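About Zetirent

Who we are

Zetirent sets up, maintains and repairs hand-held grippers. The company was founded by Griet Bosman, who had spent much of her working life in the repair of small mechanical equipment, and it continues to be led by her today. Our workshop is in the Matel building, where all servicing, adjustment and storage of spare parts takes place under one roof.

Our customers record the handling of household textiles. Their operators work in ordinary rooms, with ordinary clothes and bedding, and hold a gripper in the hand while they lift, fold and lay out each item. The recordings are later used in the training of robots for domestic work. Zetirent does not make the recordings and does not train the robots. Our responsibility is the condition of the gripper.

What we look after

The grippers in our care have two fingers. Each finger is a set of black linkage arms joined by pivot screws, and each ends in a blue pad. These parts are simple, and nearly every fault reported to us can be traced to one of them. A pivot that has worked loose allows the finger to lean. A pivot that is too tight makes the operator squeeze harder than is comfortable over a long session. A worn pad lets thin cloth slide.

Knitted garments ask more of a gripper than most items. The fabric gives under the finger, and fibres find their way into the joints. For this reason every gripper is tried on knitwear and on fleece before it is released to the customer.
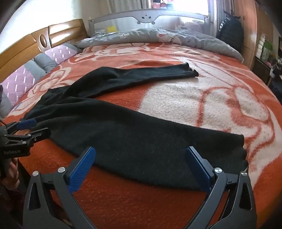 How a gripper is set up

Each gripper that enters the workshop is given a service card bearing its number, and the card stays with it for as long as we look after it. Setting up follows the same order in every case.

The fingers are first opened fully and checked for equal travel. Both should reach the end of their movement together. If one arrives early, the pivot screws on that side are released, the arms are cleaned, and the screws are tightened again by hand with a short driver. Power drivers are not used on pivots in our workshop.

The pads are then fitted. They must meet along their whole length when the jaws are closed, and a strip of thin paper held between them should not pull free at either end. Where a phone is mounted for recording, its bracket is fitted last and checked for movement. The lenses are wiped, and any cord is led clear of the linkage.

Finally, the gripper is used on cloth. Our technicians pick up a folded edge, hold it upright and release it, and repeat this with a garment laid flat on a soft surface. The result is written on the card and signed.

Care in use

Scheduled servicing takes place after every 1000 grips, as counted by the customer's own recording software. At this service the linkage is brushed out and the pivots are checked for play. Pads are replaced at 3000 grips, whether or not wear can be seen.

Between services we ask operators to do very little. Lint should be brushed from the joints at the end of each session. Oil should not be applied, as it collects fibres and may mark the fabric. A gripper that has been dropped should be set aside and returned to us, even where it still appears to close correctly.

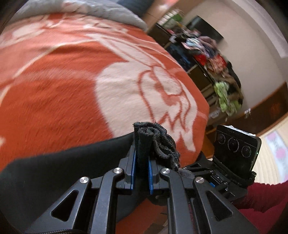

Fuzzy dark grey cloth held upright between the blue grip pads.

Repairs

Repairs are directed by Arnout Groen, who joined the company as a technician and now has charge of the workshop. A gripper returned with a fault is examined on the day it arrives. Replacement of pads and screws is normally completed within 2 working days. Where a linkage arm is bent, the full finger is exchanged and the gripper is set up again from the beginning, a process for which we allow 4 working days.

We do not straighten bent arms. It was our practice in the early period of the company, and the records kept at that time showed that straightened arms came back to us sooner than new ones. Parts removed during repair are returned to the customer on request.

Training for operators

Zetirent offers a half-day course for operators who are new to the equipment. It is held in the Chowdhury Room on the ground floor of our building and begins at 9.30 am. Participants learn to check finger travel, to recognise a worn pad and to complete the service card. The course notes, known as the Kellus notes after the training bench on which they were first used, are revised each February and sent to all customers.

Contact

Customers wishing to return a gripper should quote the number on its service card. The workshop counter is open from 8 am to 4.30 pm on working days. Enquiries about new service agreements should be addressed to Griet Bosman, and enquiries about a repair in progress to Arnout Groen.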